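# The odd sock drawer: a gallery

Updated 21 Apr 2026

I have finally got round to putting the sock pages in some sort of order. If you've been here before you'll know this started as one shoebox under the bed in Dristlow and has since taken over a whole chest of drawers, plus the windowsill in the back bedroom, plus (for one bad week in October) the bath. There are 158 socks in it at the moment, all knitted, all either given to me, swapped, or made by me with varying degrees of swearing. I log them in an old Flanisix notebook that has lost its cover, and the numbers you'll see next to some of them are the page and line, so don't go looking for sock number 554, there isn't one!

A few people wrote in after the last update asking how I choose what goes on the gallery page. I don't, really. I take out whatever's nearest the top and write down what I remember. Some of them get a picture and some only get words, and I'll fill in the gaps as I go. Folasade Olaniyan, who has sent me more socks than anybody else alive, wants it known that she thinks the whole page should be in colour order. She may be right, but I'm not starting again.

## Mustard

Everyone has a mustard phase and mine has been going for years now. I like it with grey trousers, I like it with brown boots, and I like it best of all sticking out of a wellie. Mustard does show every bit of fluff, though, so if you're the sort who minds about that, go for something flecked and save yourself the bother.

The one I get asked about most is a fine knit, more tan than yellow once you see it in daylight, and I would call it a sitting-down sock, the sort you put on after supper. Dorottya Kun gave me the pair when I moved house. It's fuzzy to look at, it has started to pill along the flat part, and I can't bring myself to go at it with the little shaver in case I take the softness off as well.

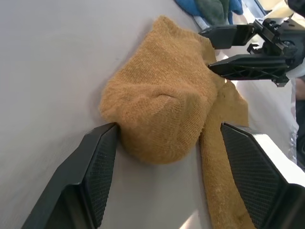
## Greens and the one with the toes

Green is my smallest drawer. I did have a lovely bottle green pair from the market at Drelunbridge, bought from a stall that also did honey and second-hand hinges, but one went missing on a walking holiday and I've kept the other out of loyalty. It's ribbed all the way down and goes right up to the knee, so it stays up beautifully, and I do sometimes wear it with a navy one under long trousers. No picture yet. It's in the wash.

Then there's the toe sock. I didn't ask for the toe sock! Rodrigo Cabello knitted it on holiday from a pattern he'd half remembered, and the little toe is longer than the big one. I tried it on once and laughed so much I had to sit on the stairs. He has promised me the second one for two years now.

## Stripes

Noemi Russo does the best stripes of anybody I've swapped with. She uses up her ends of wool, so no two bands are ever the same width, and she weaves the tails in so neatly that I've turned them inside out under a lamp and still not found half of them. I've got 4 from her so far, all singles (she only ever makes one of each, she says the second is boring, and I do see her point).

My favourite is the rust and cream one with a plain grey heel. I wore it to my niece's school concert with a Noemi in blue on the other foot, and a man in the row behind asked me where I'd bought the set.

## Darned and re-darned

I wasn't much of a darner when I began. My first few were lumps, proper lumps, you could feel them through a slipper. Zsolt Szénási put me right over a pot of tea: smaller needle, start well outside the hole, and don't pull. I'd been pulling. There's a walking sock on page 31 of the notebook where you can follow the whole business, with a terrible darn at the heel, a middling one beside it and quite a decent one under the toe.

I use Domański wool for most of my mending now. It comes on small cards and there's a mushroomy brown that goes with nearly everything. It does split a bit if you're using a sharp needle, so get a blunt one.

## Washing, as you keep asking

Cool water, a drop of wool wash, a good squeeze in a towel, then flat over the airer. I do the fuzzy ones inside out. I've stopped pegging them by the toe, as my long ones were getting longer every week and the bottle green one was halfway to being a scarf.

## Still to come

The babies' socks, the bed socks, and a very large football sock I found in a coat I'd bought second-hand. I'm also after a partner for a lilac ankle sock with a picot edge, left foot or right, I really don't mind which. If you've got one going spare, drop me a line through the swaps page and I'll see what I've got in the drawer to send back.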